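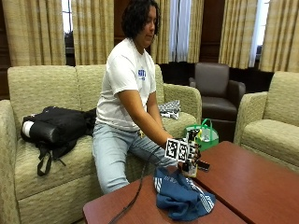
9 min read

3. Where people sit when they do small jobs at home

3.1 The sofa as a place of work

When Tegwen Bellis and I first drew up the Wosisbridge household survey, we gave the sofa a single line on the form, under "rest and television." It seemed sensible enough at the time, and I will admit that I was the one who argued for it. Then the diaries began to come back in August, and page after page told us that people were sorting the mail on the sofa, mending on it, shelling peas on it, and filling in their tax forms on it -- all of the things for which, in theory, they had bought a perfectly good table and chairs.

We received 1,836 diary entries in which a seated task was named together with the seat used. Of these, 1,041 took place on a sofa or an armchair with a low table in front. We had expected the kitchen to win easily, and Trefor Eynon, who coded the first batch, went back over his sheets before he would believe it.

The posture that goes with this kind of work is a familiar one. The sitter leans forward over the table with the knees bent and apart, and looks down at whatever is being done (Figure 2). Low tables were made for cups and magazines, and a person who wants to use both hands on one has to bring the whole upper body down to meet it. Our diary keepers had many words for the result, "hunching" and "perching" being the most common, and one lady in Drodby wrote "folded up like a deck chair," which we have been quoting to each other ever since.

Figure 2. Forward-leaning posture on a long upholstered sofa, with wooden tables in front.

3.2 Why not move to the table?

We put this question to the diary keepers in the follow-up visits, most of which were made by Ermelinda Macedo. The answers were less about comfort than we had supposed. People wanted to be near the others in the room. They liked the lamp there, or the dog was already settled, or the dining table was covered with somebody's homework and it would have been a shame to disturb it. Gwilym Prydderch has described much the same thing in his study of rented rooms in Gittins, though his tenants often had no second table to go to.

It is worth saying that very few of them complained. A stiff neck was mentioned now and then, usually with a shrug, and several people told us they simply got up and made tea when their backs had had enough. We did not measure discomfort in any formal way, and would be glad to see another group take that up with a proper scale.

Table height is taken up in Section 4, together with the floor plans from the Drodby homes.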